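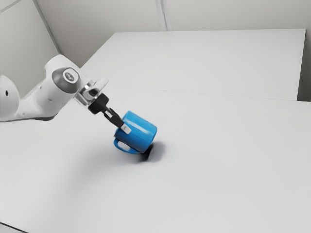 *Figure 5. Blue mug held by a gripper at a white tabletop.*

## 5. Setting Up a Listening Center

This section explains how to prepare the Clundine listening center for use in kindergarten and first grade classrooms. Complete the account steps in Section 4 before you begin.

### 5.1 Before students arrive

1. Charge all players overnight. A full charge takes around 5 hours.
2. Switch on each player and wait for the green light.
3. Select **Class Library**, then choose a reading level.
4. Add up to 30 titles to the class shelf. Titles beyond this limit are saved to the waiting list.
5. Set the volume limit on the teacher screen and press **Lock**.
6. Place the matching print books in the Stockdale book tray, with covers facing forward.

**Note:** The starter set contains 17 read-alouds. Response sheets for each are in the teacher folder, sorted by title.

**Caution:** Do not connect more than one headphone splitter to a single player. Doing so may damage the audio port.

### 5.2 Introducing the center

1. Seat the group where every child can see the player.
2. Show students the play, pause and back buttons. Let each child press them once.
3. Play the first two pages of a familiar story while students follow along in print.
4. Model how to turn the page at the chime.
5. Hand out the response sheets when the story ends.

Students who lose their place should press **Back** once to return to the start of the page. Pressing it twice restarts the book.

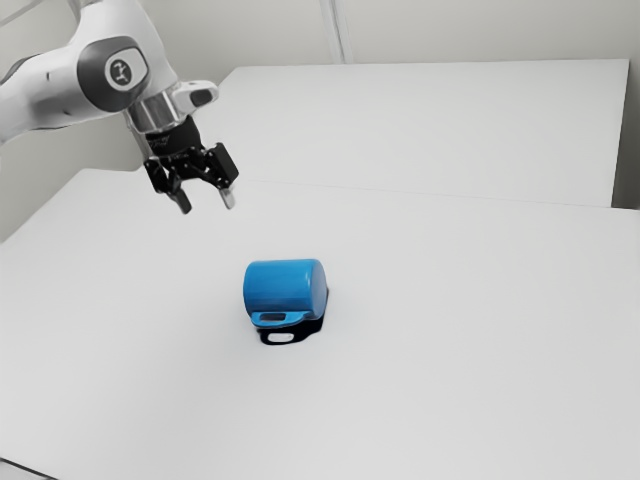 *Figure 6. Robot arm with black parallel-jaw gripper.*

### 5.3 Closing the center

1. Press **Save Progress** before switching off any player.
2. Wipe the headphones with a dry cloth.
3. Return the players to the charging rack.

**Caution:** Progress that has not been saved cannot be recovered.

Listening records are kept until the end of June. To keep them longer, export the class report from the **Records** menu.

*Section prepared by Mafalda Lobo. Classroom review by Ilse Dijkstra, Ellon Primary Program.*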